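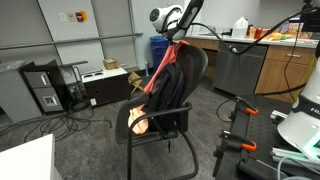 January
By Nicanor Rosales

4. Setting up your desk phone and voicemail

Read this bit before you plug anything in. Applies to the Kandpal handsets at Lillside and Tostbridge. If you're at Flender you still have the old phones, skip to section 5.

What should be in the box: handset, base, curly cord, flat network cable, foot stand. No power brick – the phone takes its power from the network cable. If a brick has turned up in yours, leave it in the box and let me know.

4.1 Connecting

1. Clip the foot stand into the back of the base. Two slots. Use the top pair for a steep angle, bottom pair for flatter.
2. Curly cord: short straight end into the handset, long straight end into the socket on the left side of the base.
3. Flat cable into the socket marked LAN. Not the one marked PC.
4. Other end into the wall point with the green sticker.
5. Wait. Screen lights up, goes blank, lights up again. Takes up to 4 minutes the first time. Don't unplug it.

CAUTION: pulling the cable during the first start-up can wipe the phone. It then has to come back to me at Lillside and you'll be without one for a bit.

Note: if your computer shares the same wall point, run its cable into the PC socket on the phone once the phone has finished starting up. Not before.

4.2 Logging in

1. Press the round button under the screen. Pick Sign In.
2. Type your extension. It's on the label stuck to the lid of the box.
3. Type the starter PIN, 1042, then press the tick.
4. It asks for a new PIN straight away. Six digits. It won't take all the same digit, or your extension with noughts on the end.
5. Type the new one again. Your name should come up along the top.

If someone else's name comes up – sign out, check the label, try again. Still wrong, ring the help line from another phone. Extension 23.

4.3 Voicemail

1. Press the envelope button. First time only, it walks you through recording a greeting.
2. Speak after the tone. Name, team, when you're normally in. Keep it short, it cuts off at 90 seconds without any warning.
3. Press 1 to save, 2 to hear it back, 3 to start over.
4. Hang up. Ring yourself from another phone and listen to it. Leave a test mesage while you're there.
5. Red light on top of the handset means a message is waiting. It goes out when you've listened to all of them, including the test one.

Note: messages from the old system do not come across. Write down anything you need before the changeover.

4.4 Diverting calls

1. Press Divert. Choose All, Busy or No Answer.
2. Type the number. For an outside line put 9 in front.
3. Press the tick. A small arrow shows in the corner of the screen while the divert is on.
4. To turn it off, press Divert twice.

CAUTION: don't divert to a colleague who has diverted to you. The caller just goes round untill the line drops.

4.5 Things that go wrong

Screen says No Network – check the cable is in LAN and pushed right in. Should click.
Other person can't hear you – mute button, bottom right, lit up red. Otherwise the curly cord.
Ringing too loud – volume keys while it's ringing. Same keys during a call change the earpiece instead.
Forgot PIN – help line. We can't see the old one, only reset it.

Headsets are in section 6.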